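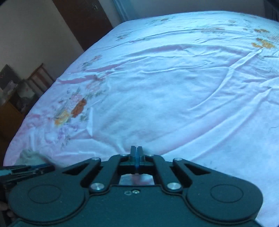

Pulla is a small collection of notes and pictures on making beds, kept in a folder because a folder was already there. It covers sheets, pillowcases, blankets and the one duvet cover that has its own section and deserves it. Most entries deal with the stage between stripping a bed and being able to sleep in it again, which takes longer than any packet admits. Patterned sheets get tagged by pattern as well as by state, so a pale white-and-pink one with orange and yellow flowers on it and long creases running across the middle goes in as "floral, pale" and "wrinkled", and the creases are left alone. Ironed sheets have a tag too. It has been used 2 times.

What is in the folder

notes/ — one text file per bed, written the same evening
pictures/ — around 300 pictures, sorted by room and then by bed
tags.csv — one line per picture
words.txt — what we mean by the tags, after a long disagreement over "rumpled"
old/ — please leave this alone

Columns in tags.csv

picture: the file's name, lower case, no spaces
room: front, back, attic, Saha or Pavard
cover: sheet, blanket, duvet, bare mattress
pattern: plain, striped, checked, floral, other
state: smooth, wrinkled, folded, heaped
extras: anything else lying on the bed that is made of cloth
remarks: free text, and it shows

Saha and Pavard are the two guest rooms at Skondalico, the house where most of this was done. They were named after the previous owners' boats. Saha has the good mattress. Pavard has the view and a mattress best described in the remarks column.

Notes on tagging

"Wrinkled" means creases you would notice from the doorway. If you have to lean in, it is smooth. "Heaped" is for anything that has stopped being flat altogether.

Floral covers every flower, including the ones that look more like cabbages. An early version split it into 5 kinds (sprigs, clusters, borders, roses, unclear) and by the second afternoon everything was going into unclear, so the split went.

Folded cloths, straps, belts and dressing-gown cords go under extras, whatever colour they are. If you can't tell a cloth from a strap, write "cloth or strap" and move on with your life.

Pillows are not extras. Cats are not extras either, but see remarks.

Known problems

The attic bed was photographed with the same striped sheet on all through November, so "striped" and "attic" are very nearly the same tag. Anyone counting stripes should bear this in mind.

There are 6 lines in tags.csv with no state filled in. All are duvets. We looked at them again and still couldn't agree.

Fitted sheets are under-represented — nobody wanted to fold them, so they tended to stay on the bed.

Using it

Copy what you like, and keep words.txt with the tags, as they make little sense apart. Corrections are welcome if they come with the picture name and the column. Advice on hospital corners has been received already, at length, and is filed in old/.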